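Hirka 1712 Desk
Set-Up and Care Guide
Section 4: Leveling, Fitting the Mat, and First Use

Revised 29 Jun 2020

Before you start this section, the frame and top must be joined as shown in Section 3, and the desk must be standing on its feet in the room where it will be used. All frame bolts should be in place but may still be finger-tight. If you bought the desk with the Edet drawer unit, leave the drawer off until you reach 4.5.

You will need:
The 17 mm open-end wrench (bag C)
The long hex key (bag C)
A spirit level (not supplied)
A soft, dry cloth
The mat, still rolled, in its cardboard tube

4.1 Choosing the position

1. Clear the floor where the desk will stand. Sweep up grit, especially on wood or vinyl.
2. With one person at each end, lift the desk by the frame rail and set it down. Do not lift it by the top.
3. Leave a gap of at least 7 cm between the back of the top and the wall. The gap is needed for plugs and for the optional Culteck cable tray.
4. Check that the desk does not cover a floor vent or stand against a radiator.

CAUTION: Do not drag the desk. Dragging can bend the threaded part of the feet, and a bent foot cannot be adjusted. Replacement feet are listed in Section 7.

Note: On thick carpet, let the desk stand overnight before leveling. The feet sink a little at first. Check the level again after a week of use.

4.2 Leveling

Each leg has one adjustable foot. A foot can be screwed out by up to 15 mm. Past that point you will see a red ring on the thread. Screw the foot back in until the ring is hidden.

1. Screw all the feet fully in.
2. Place the spirit level on the top, parallel to the front edge.
3. Find the low end. Using the 17 mm wrench, turn the foot at the front of that end counterclockwise, as seen from above, until the bubble is centered.
4. Turn the level so it runs from front to back. Repeat with the back feet.
5. Press down on each corner in turn. If the desk rocks, lower the foot at the corner that lifts.
6. Hold each foot with one hand and tighten its locknut against the leg with the wrench.

If the floor is so uneven that a foot would have to go past the red ring, move the desk or use a hard shim under the foot. Folded cardboard is not suitable.

4.3 Tightening the frame

Tighten the frame only after leveling. A frame tightened on an uneven floor may twist and pull on the screws in the top.

1. Start with the bolts that join the legs to the rear rail. Give each one a half turn with the hex key, then go on to the next.
2. Do the same with the front rail.
3. Go around again until all bolts are tight.
4. Check the screws under the top by hand. They should be snug. Do not use a power driver on these screws.

Put the plastic caps over the bolt heads. There are two spare caps in bag D.

4.4 Fitting the mat

The Flosus mat is sold separately and fits all desks in this series. It comes rolled and needs time to flatten.

1. Take the mat out of its tube and roll it gently the opposite way. Hold it like that for a minute.
2. Lay the mat on the desk, smooth side up, and leave it flat for a day. Books placed on the corners will help. Do not use a clothes iron or a hair dryer.
3. Wipe the top with the dry cloth. Dust caught under the mat can leave fine scratches.
4. Line up the long edge of the mat with the front edge of the top. Part of the top stays bare.
5. Smooth the mat with your palms from the middle toward the ends.

Note: A new mat may have a slight smell. Airing the room for a few days is enough.

Note: The mat is not fastened to the desk. If it creeps in use, lift it, wipe the underside with a damp cloth, let it dry fully, and put it back.

CAUTION: The mat is not a trivet. Pots, irons, and glue guns will mark it, and they can also damage the finish underneath.

4.5 Fitting the Edet drawer unit (optional)

1. Slide the two runners onto the brackets under the top until both click.
2. Hold the drawer level and feed it onto the runners with both hands.
3. Push the drawer in fully, pull it out to the stop, and push it in again.
4. If the drawer binds on one side, loosen the bracket screw on that side by one turn, close the drawer, and tighten the screw.

The drawer is for papers and small items. Do not leave it open while anyone is leaning on the desk.

4.6 Using the desk

The desk is made for indoor use at a table, in a craft room, in a home office, or in a kitchen corner where a second surface is wanted. Keep these points in mind:

Spread heavy items over the surface. No single item should weigh more than 15 kg.
Place tall items well back from the front edge.
Do not sit or stand on the top.
Do not clamp vises or grinders to the edge. Lamp clamps are fine if they have a rubber or felt pad.
Wipe up spills right away, including any that have run under the mat.
Put a tray under potted plants.

If food is set down on the desk, keep it in a bowl, a bag, or some other container. Oil and chili can stain the mat. For a fresh oil stain, use a drop of dish soap on a damp sponge, then go over the spot with plain water. Older stains may not come out completely.
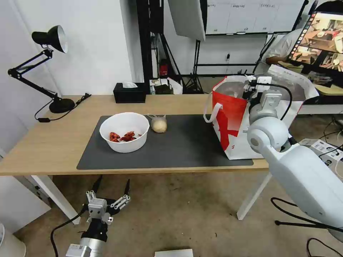
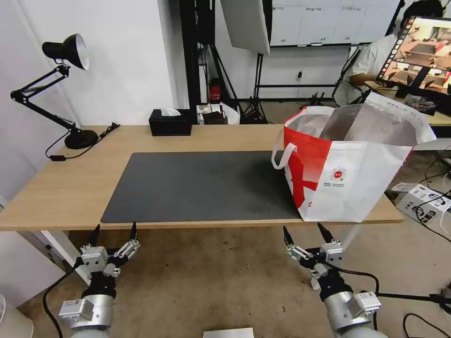

Desk with mat laid in place and a shopping bag on the right-hand side.

4.7 Routine checks

Check the frame bolts after the first month and then once a year. Many owners do this in March, along with the other spring jobs. If the desk has been moved, repeat 4.2 and 4.3 in full.

Clean the legs with a damp cloth and mild soap. Do not use scouring powder, steel wool, or a cleaner that contains bleach. Touch up chips in the paint with the pen in bag D, let it dry for an hour, and apply a second coat if needed.

When ordering parts, give the model number, 1712, and the letter of the parts bag. The model number is also printed on the label inside the rear rail.

Continue to Section 5 to fit the Culteck cable tray.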